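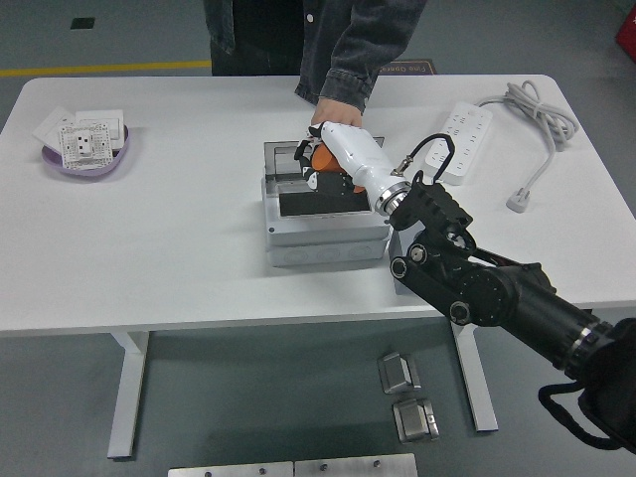 College club teaches a robot arm to pack an electrical box

Last updated: 12/02/2020
By the education desk

Students at Tanirmont College are spending their Wednesday evenings on a job most electricians would finish before their tea got cold. They want a robot arm to put parts into a plastic junction box, one after another, on a table in the college's engineering block.

The automation club has 14 members this year, most of them on the second year of the electrical installation course. A few come from computing, and two joined from the furniture workshop after seeing the arm through the door. The club meets after lessons and is open to any student who has passed the college's machine safety test.

The box task is the club's entry for the Prullport Schools and Colleges Automation Day, which takes place in August. There are 26 teams on the list so far. Each team has to choose a piece of work from a trade taught at its own school or college and show a robot doing as much of it as possible. The organisers do not supply the parts or the layout, and teams are marked partly on how well they explain their choice to the judges.

Tanirmont chose electrical fitting. The club said it had looked at bricklaying and at icing cakes, but the first needed a stronger arm and the second made too much mess for a room that is used for maths in the mornings.

The arm is on loan to the college until the end of the summer term from Enriquez, an engineering firm with a works on the Tudness road. The firm also sent a member of staff for the first two sessions to show students how to start it up, stop it and set its speed. Since then the club has run its own sessions, with a lecturer in the room at all times.

Students work in pairs. One stands at the table and the other sits at the laptop, and they swap after each run. A run begins with the box in the middle of the table and the parts laid out to the side. The student at the laptop starts the program, and the student at the table watches the fingers and calls out if they are going off line. Every run is written up in a notebook with the start position, the part used and what went wrong.

By the end of last week the notebook held 271 runs. The club does not yet count any of them as a full success, as the rules ask for every part to be in place without help. Single steps are going better. Picking up a part is now fairly reliable, according to the club's latest report to the college, but letting go of it in the right spot is still a problem. Parts tend to catch on the rim of the box. 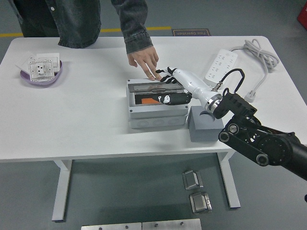 The club's main work this month is on teaching by hand, a method in which a student shows the arm where to go instead of typing in a set of positions. The group took it up after half-term, when it became clear that the typed positions were only good for one exact placing of the box. If the box moved by the width of a finger, the whole run had to be set up again. Under the new method a student stands across the table from the arm and works close to it, pointing with one finger towards the robotic hand while the box sits open between them. The other member of the pair saves each position on the laptop. The club reports that setting up a new run this way takes less than half the time it did before, though the saved positions still need tidying afterwards.

Safety rules for this part of the work are strict. The arm is set to its slowest speed whenever a student is within reach, long hair is tied back, and the stop button is held by a second person who has no other job during the run. The college checked the rules with Enriquez before the club was allowed to start.

The project has cost the club £593 so far. Most of that went on finger pads, cable and spare boxes, and the rest on entry fees and a deposit for the minibus. The money came from the college's student activities fund and from a second-hand tool sale held before Christmas. A further sale is planned for the spring.

A team from Tudness High School is also entering the Prullport event, with a machine that sorts seed packets for a horticulture class. The two groups have agreed to visit each other before the summer and run through their talks to the judges.

Judging at Prullport is in two parts. In the morning each team has three timed attempts at its task, and the best one counts. The afternoon is given over to the talks and to questions from visitors. There are prizes for the best attempt, the best talk and the best written record, and the Tanirmont students say the last of these is the one they have their eye on.

Students who would like to join the club can sign up at the engineering office. No experience of programming is needed. The next safety test will be held in the main workshop at lunchtime, and anyone taking it should bring their student card and wear flat, closed shoes.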